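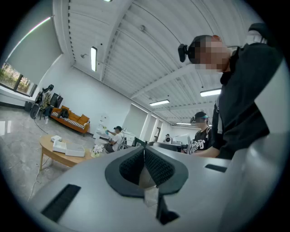 Packed lunch

A packed lunch is a meal you put together at home and eat somewhere else, usually at work, at school or on a trip. I've been taking one for 4 years now, so I'm writing this entry with a bit of bias (a lot, really).

Origins

People have carried food to work for as long as there's been work to walk to. Field hands wrapped bread and cheese in cloth, and miners took metal pails underground. In Brarthorpe, where I grew up, the old word for it was a "drestar" – my grandmother still says it!

What goes in

Sandwiches are the classic, but leftovers are my favorite by a mile. Cold noodles, rice with last night's chicken, half a quiche, anything goes. Keep wet things like tomatoes or dressing apart from the bread until you eat. I budget 275 calories for snacks and then ignore it completely.

Keeping it safe

Food that needs the fridge shouldn't sit out for more than 2 hours, and less on a hot day. A frozen water bottle tucked in beside it works great, and by noon you've got a cold drink too.

See also

Bento
Lunch box
Picnic
Thermos

Last edited 19th January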